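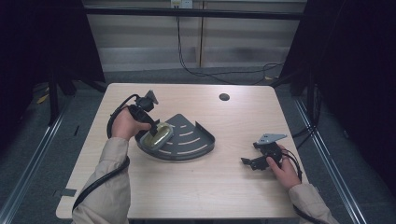

Work in the reporting period to Wed 15 July covered the second stage of the Flirkano corner shelf, a quarter-circle shower shelf for rental and supported housing. The shelf body has been frozen at revision 4 and no further changes to its outline are planned under this grant. Drainage is through curved slots set in concentric arcs that follow the rounded edge, and the lip along that edge is higher at one end, where the earlier revision had a constant height. With the yellowish pad placed towards one side, part of the slotted area stays uncovered. Pad position is therefore treated as a variable in the drainage work and is recorded for each run.

Drainage
The test method was agreed with Igwe in April. Each run delivers 500 mL of water to the shelf at a fixed rate, with the shelf level, and records the time until dripping stops. Runs are repeated with the shelf tilted 3 degrees towards the outer edge, a fair allowance for out-of-square tiling in older bathrooms. Level results are within the target. Tilted results are not: water is held along the inside of the lip and clears slowly. We do not propose to lower the lip, as its height is what keeps bottles from sliding off. The alternative is to bring the outermost arc of slots closer to the edge, and this has been put to Drarnico for comment on tooling. A reply is outstanding.

Soap residue has not yet been tested. The method calls for 2,000 wetting cycles on a single shelf and the rig time is booked for the next period.

Pad and liner
The pad remains the least settled part of the work. Samples have come in from two sources and differ in thickness and in how square their ends are. Vukosus has been asked to quote for a single pad size that sits inside the rim with clearance on all sides. Until that is fixed the packing insert cannot be drawn.

Surface marking is the other open matter. Pads handled without film pick up lint within a day on the bench, and the lint is difficult to remove from a tacky surface. Leaving the film on until installation solves this but adds a step for the installer and a small amount of waste, neither of which was allowed for in the original application.

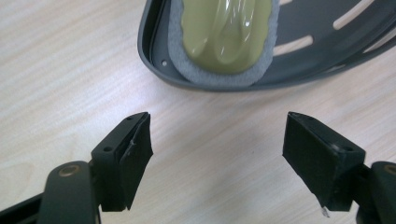

A separate liner has been considered as a way of keeping the pad off the shelf surface during freight. Felt-like foam in light grey was preferred over the darker grade, which shed on handling. The liner is to be cut slightly larger than the pad so that the border takes any contact with the rim. It would be removed before the shelf goes into service and is not intended to get wet. Cost per unit is within the packing allowance, provided the liner and carton are ordered together.

Budget
Spending is under forecast. The difference is almost entirely the deferred residue testing, and the funds are carried forward against that line. Freight on pad samples was higher than budgeted and has been met from the packing line. No change to the total is sought.

Risks
Tooling change to the outer slots: moderate. If Drarnico declines the change, the tilted drainage target will need to be discussed with Igwe before the next report.
Pad supply: moderate. There is no second supplier at the preferred size.
Carton size: low — depends on the pad dimension only.

Next period
Complete residue cycles. Confirm pad size with Vukosus and issue the insert drawing. Repeat tilted drainage runs on a modified shelf if one is available. Revised installation instructions, including removal of film and liner, will be submitted in draft with the next report.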